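Section 4: Setting Up Your Cutting Board Station

Welcome to the best part of the Serkeo kitchen guide! Once the board has a proper home you'll reach for it every day, and the rest of the counter tends to fall into line around it.

4.1 Placing the board

1. Wipe the countertop and dry it with a towel. Crumbs under bamboo make it rock.
2. Lay the board flat in the middle of the counter, groove side up. The groove runs all the way around and catches juice from tomatoes, melon, roasts -- anything drippy.
3. Move canisters, cups and spoon pots to one side, within arm's reach.

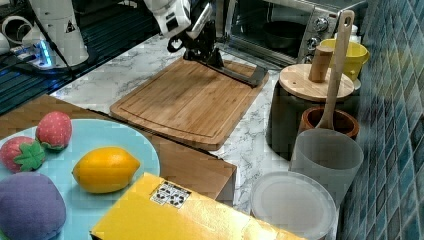
Orlando Inga writes that he keeps his board on a damp dishcloth and it hasn't slid since August. Good tip! Take the cloth away when you're done, or the underside will stay wet.

4.2 First oiling

1. Wash the board by hand with mild soap and stand it on edge overnight.
2. Rub in food-grade mineral oil along the grain. Go into the groove with a fingertip.
3. Wait, wipe off the extra, and do the other side.

CAUTION: Do not soak the board or put it in the dishwasher.

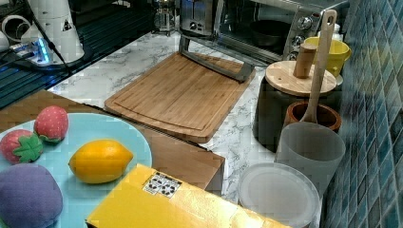 Can I use olive oil for this? Stick with mineral oil; olive oil goes rancid in the wood and you'll smell it on your bread.

4.3 Everyday use

1. Keep one side for onions and garlic and the other for fruit. If there's a name engraved on one face, you've got a ready-made way to tell them apart (I love this).
2. Set the board at a slant to the counter edge if that suits your elbow.
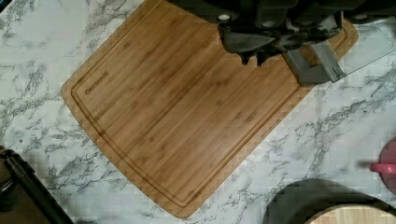

3. Empty the groove before you carry the board to the sink. Tip it from a corner and go slowly.
4. Scrape off stuck bits with a flat scraper held low, then rinse and dry both sides.

NOTE: Give the board plenty of room from the toaster oven while it's on. Steady heat dries bamboo out and can warp it.

4.4 Finishing the corner

Lids, wooden spoons and a fruit plate can all live around the board. Leave yourself enough open counter to set down a hot pan on a trivet, and you're ready to cook!

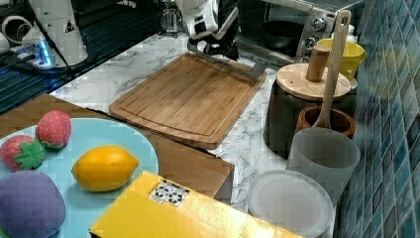 Fig. 4-4. Cutting board, with lidded canister and spoon pot to the right.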